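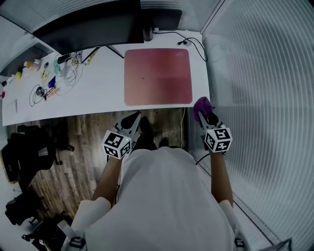
Clearing a shared desk: a purple cloth at the front edge, with the monitor and mouse pad left in place.

Shared Desk Care: Frequently Asked Questions
Isah Building, Workplace Services
Last revised 2020-11-13

The following answers apply to all shared desks in the Isah Building. Questions about private offices should be directed to the office holder's department.

Who is responsible for cleaning a shared desk?

The person who has reserved the desk is responsible for its surface at the end of the reservation. The night cleaning crew vacuums the floors and empties the bins. The crew does not wipe desks and does not move equipment.

What kind of cloth should be used?

Microfiber cloths are kept in the supply cabinet on each floor. Any soft, lint-free cloth brought from home is also acceptable. Paper towels should not be used on white desktops or on screens, as they leave fine scratches that collect dirt.

Which cleaning product is approved?

Derkico surface cleaner is approved for desktops. Spray the product onto the cloth and never directly onto the desk. It must not be used on monitors. For screens, use a dry cloth first, and a cloth slightly dampened with plain water if marks remain.

Must the monitor be moved?

No. Monitors remain where they are. Stands with splayed legs may be wiped around, and dust that has gathered between the legs may be drawn forward with a folded cloth. If a monitor has been shifted so far that its cables are tight, please report it.

How should the mouse pad be cleaned?

Lift the pad, wipe the desk beneath it, and allow the desk to dry before putting the pad back. Fabric pads may be washed by hand in cool water with a small amount of dish soap and laid flat overnight. Hard pads may be wiped in the same way as the desktop. Pads supplied by the building are not to be taken home.

What happens to earphones and other small items left behind?

Small items found on a shared desk should be left in place until the end of the day. Items still there the following morning are taken to the service counter and held for 30 days. Unclaimed items are then donated or recycled. The counter recorded 2,824 found items in its last full year, nearly half of them earphones and charging cables. Labeling personal items with a name and extension number is strongly encouraged.

A cable is hanging below my desk. May I tuck it away?

Loose cables may be placed in the tray under the desk if they reach it without strain. Please do not unplug a cable in order to reroute it. Where no tray is fitted, Rommel Cruzado at the service counter can supply reusable ties. Cables should not touch the floor where chairs are rolled.

May the wooden floor be cleaned with the same product?

No. Desktop cleaner dulls the finish on the floorboards. Spills should be blotted at once with a dry cloth and reported if a mark remains. The boards were refinished in August, and felt pads are now required under all chairs and footrests without wheels.

Where do used cloths go?

Place used cloths in the bin marked Davness beside the supply cabinet. They are collected for laundering and returned to the cabinet. Cloths should not be left on desks or hung over the backs of chairs.

How are desks inspected?

Marites Fajardo, Workplace Services Supervisor, inspects shared desks without notice. A desk found with food residue, liquid marks, or personal belongings is noted, and the person holding the last reservation receives a reminder. After 3 reminders within a calendar year, advance reservations are suspended for one month.

How can a damaged desktop be reported?

Chips, burns, and stains should be reported to the service counter with the desk number, which is printed on the underside of the front edge. Repairs are handled by Jhun Sebastian. Please do not attempt to cover a mark with tape or paint.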